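4.2 出发前夜：装包、改主意与再装包

上一节谈的是徒步者怎样选定维尔嫩（Wirnen）这条线路，这一节往后挪一步，谈他们选定之后到真正迈上步道之前的那一小段时间。说来有些惭愧，我们在设计访谈提纲的时候，本来只给这段时间留了一个顺带的问题，打算问完就过去，好把更多的时间留给山上的经历。可是受访者一说起装包就停不下来，有的人谈装包谈得比谈山还久，谈到兴起还要起身比划背包是怎么立在门厅里的，我们也就老老实实地把提纲改了，让这个顺带的问题变成了一个正式的部分。下面的材料大多来自改过提纲之后的访谈，少量来自小屋里的留言簿和徒步者自愿交给我们的清单。

先把线路再交代一遍，免得读者往回翻。步道从维尔嫩谷口的停车场起步，第一天沿溪而上，累计爬升700米，到斯卡霍尔姆（Skarholm）小屋过夜；第二天绕阿克尔（Akl）湖走一圈，仍旧回到小屋；第三天翻过湖东的鞍部下山，从另一条谷出去，那里有班车可以坐回起点。整条路走下来不算艰难，路标清楚，遇水的地方大多有桥，天气好的时候带着半大孩子的家庭也走得很从容。小屋供应晚餐和早餐，有床垫和毛毯，但要求客人自带睡袋内胆。这样一来，徒步者不必背帐篷和炊具，背包里的东西照理说应当很少，也应当很像。实际的情形却相当参差，这正是我们觉得值得细写的地方。

全部82位受访者都被问到同一个开头：请您从出发前一天的晚饭后讲起。我们特意没有用“装备”这个词，怕对方一听就换上行家的口气，把自己应该带的东西背一遍，而把自己真正塞进去的东西略过。从晚饭后讲起，人就会连带说到当时家里还有谁、天气预报是怎么看的、哪只袜子找不着了，这些细节后来都派上了用场。也有受访者从更早的时候讲起，比如从上一个夏天回来时没有洗的那只水袋讲起，我们也由着他们讲，因为在他们看来，那就是同一件事的开头。

从这些讲述里，我们大致看到了一个反复出现的过程。徒步者先把可能要带的东西全部拿出来，铺开，看一遍，然后往包里放；放到一半时觉得太重或者太满，于是倒出来重新挑；挑过一遍之后包轻了，人却不踏实了，又会趁着去关灯或者去倒水的工夫，悄悄再塞回一两件。我们在编码时把这三个动作分别叫作“铺”“减”“添”。名字取得很朴素，起初还担心审稿人嫌它不够像术语，后来用惯了，也就舍不得换。

“铺”的地点很有讲究。住处宽敞的人多半用客厅地板，住处小的人用床，于是床上的东西收不完人就睡不成觉，装包便有了一个天然的截止时间。有几位同住的伴侣会各占床的一边，铺着铺着就发现两个人都带了同样的东西，例如都带了防晒霜，都带了指甲剪，都带了那种以防万一的塑料袋。这时候会有一番商量，商量的结果常常是两个人都照旧带着，理由是万一走散了呢。在维尔嫩这样一条路标清楚的步道上，走散的可能性实在很小，可是这番商量本身让两个人都觉得安心，我们也就不该只拿重量去衡量它。

“减”的时候，人们最先动的是衣物。食物有小屋兜底，照说更容易减，但受访者对食物普遍手软，舍不得拿掉那包坚果或者那块巧克力。衣物则不同，它占地方，看得见，又容易让人觉得自己带得不像样。换洗上衣常常是第一个被拿出来的，过一会儿又常常是第一个被放回去的。问起放回去的缘由，答案里很少有人提到冷或者湿，多数人说的是晚饭。斯卡霍尔姆小屋的晚饭是长桌，大家挨着坐，走了一天的人希望自己坐下来的时候有一件干净的上衣穿。有一份交来的清单甚至把那件衣服单独写了一行，名字就叫“吃饭穿的”。

我们原先没有料到晚饭会有这样大的分量。以往谈徒步装备的文字，包括我们自己早些年写过的，总是把衣服按层来讲，贴身一层、保暖一层、防风防雨一层，讲得头头是道，好像山里只有天气，没有别人。可是在小屋线路上，一个人一天里真正暴露在风雨中的时间，未必比他坐在别人旁边的时间更长。那件“吃饭穿的”上衣不在任何一层里面，却几乎从来没有真正被减掉。

图3 铺开的米色布面与一件揉皱的蓝色衣物

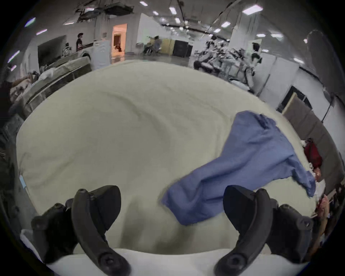
有一位受访者读过本节的初稿之后写信来，说我们把晚饭看得太重了。信里说，她带那件干净上衣完全是为了睡觉，长桌边上坐的人她一个也不认识，也不打算认识；她在意的是躺下去的时候，身上那件衣服没有跟着她爬过坡。她还说，小屋的毛毯盖过多少人谁也说不清，内胆又薄，隔在中间的这一层总得是自己信得过的。信的末尾她客客气气地补了一句，说研究者大概都喜欢热闹，所以到处都能看见热闹。

这封信我们传着读了好几遍，觉得说得很在理，于是回过头去把所有提到换洗上衣的段落又看了一次。重看的结果是，晚饭和睡觉在讲述里其实常常挨在一起，受访者从长桌说到铺位，中间连停顿都没有，是我们在切分段落的时候下手早了，把后半截归到了“住宿”那一类里，前半截才显得格外突出。现在我们更愿意说，那件上衣标记的是一天之中走路结束的时刻，换上它，这一天就不再往前走了，至于换上之后是去跟人说话还是去躺下，各人有各人的安排。编码表里的类目也随之改作“收工衣物”，原先的归类保留在附录里，方便读者对照。

与“减”相比，“添”是一件更私密的事，讲的时候声音往往会低下去，有人还会先笑一笑。添回去的东西五花八门：一副扑克牌，一本读过的小说，一小瓶自家做的果酱，孩子硬要大人带上的石头。它们多半用不着，讲的人自己也清楚用不着。有一位父亲说，那块石头是女儿从阿克尔湖边捡回家的，女儿觉得它应该回去看一看，于是他就背着它爬了整整一个上午，到了湖边女儿又改了主意，他只好再把它背下山。讲到这里他一点也没有抱怨的意思，倒是很认真地告诉我们，那块石头现在摆在厨房的窗台上。

添的另一大来源是天气预报。维尔嫩谷口与阿克尔湖虽然离得不远，两处的天气却经常各走各的，预报的网格又粗，晚上看一次是晴，临睡前再看一次就成了阵雨。受访者里有一些人给自己定了规矩，晚饭后只看一次，看过就算；更多的人承认自己会反复看，每看一次就起来动一次包。我们注意到，反复看预报的人最后背的东西并不见得更多，因为他们添进去的与拿出来的往往是同一件雨衣，进进出出，最后停在哪里，就看睡意什么时候上来。

步道经验对这三个动作的影响，比我们预想的要曲折一些。第一次走小屋线路的人铺得最多，减得也最狠，常常在门厅里把背包背起来试走几步，觉得不行就再来一遍。走过几次的人铺得少，减得也少，包的样子逐渐固定下来。再往后，到了那些年年都来的老客人那里，清单又重新变长了，因为他们知道小屋里缺什么，也知道管小屋的人喜欢什么，背包里便多出了给别人的东西，一包咖啡，一卷好用的绳子，几份山下的报纸。若只看背包的重量，这些老客人会被误认为新手；若听他们讲，就知道那些重量是怎么回事了。

关于内胆还需要多说几句。由于小屋有明文要求，内胆是所有背包里唯一一件人人都该有的东西，我们本想拿它作参照，看看别的物件围着它怎么变化。实际访谈中，它却成了最容易被忘记的一件。索卢雷尔（Solurel）是谷口那家兼卖杂货的租赁铺子，店里常年备着内胆，柜台上还放着一张手写的纸，提醒客人上山之前再想一想自己是不是忘了什么。好几位受访者都是在看到那张纸的时候才想起来的，其中有人在停车场把包整个倒空，翻到底也没有找到，最后心平气和地去租了一条，回家以后才在洗衣筐里看见自己那一条。

忘记内胆的人与带了石头、果酱、扑克牌的人，有相当一部分是重合的。我们不想从中得出什么严厉的结论。装包到了后半段，人的心思已经不在屋里了，他想的是明天早上的溪水声，想的是湖边那块可以坐下来吃午饭的平地，手上的动作跟着这些念头走，该放的没有放，不必放的倒是妥妥当当地收在了最上面。有受访者形容那种状态，说自己站在门厅里，脚已经在路上了。

最后谈一谈重新打开背包的时刻。我们在斯卡霍尔姆小屋做过几个傍晚的观察，征得客人同意之后，坐在靠门的长凳上看他们进来、脱鞋、找铺位、开包。大多数客人到达是在下午三点到晚饭之间，这段时间屋里很安静，只听见拉链声和木地板的响声。前一夜家里的“铺”在这里又来了一次，规模小得多，就铺在各自的床垫上。有的人一边往外拿东西一边摇头，显然是想起了前一夜的犹豫；有的人拿出某件东西时很得意，要举起来给同伴看一看。从小屋绕阿克尔湖一圈再回来是15公里，第二天客人可以把不用的东西留在铺位上，只背一个小包出门，因此这一次铺开也是一次新的挑选，而且这一回已经有了第一天的肩膀作参考，下手比在家里干脆许多。

留在铺位上的那些东西，我们当时没有逐一登记。一来是觉得客人不在场，不便去看；二来是那几天屋里的气氛实在很好，拿着表格走来走去未免扫兴。事后想起来多少有一点可惜，若能知道第一天夜里到第二天早上之间人们又改了哪些主意，前面关于“减”和“添”的讨论会扎实得多。后续的调查里我们打算请愿意参加的客人自己写几行字，写什么、写多少都由他们定，写好了投在门边的木盒里，下山之前也可以取回去。

还有一点方法上的交代。访谈都是在徒步者下山之后做的，间隔有长有短，因此上面的讲述里免不了有回头再看的成分，某件东西后来派上了用场，讲的人便会觉得自己当初装它的时候就很有把握。我们在整理时尽量保留了“本来想”“后来又觉得”一类的口头话，没有替受访者把前后理顺，读者在引文里碰到自相矛盾的地方，多半是原话如此。至于下山途中人们怎样谈论自己背了一路而没有打开过的东西，材料比较多，也牵涉到班车站等车时的闲谈，放在4.3节里单独来写。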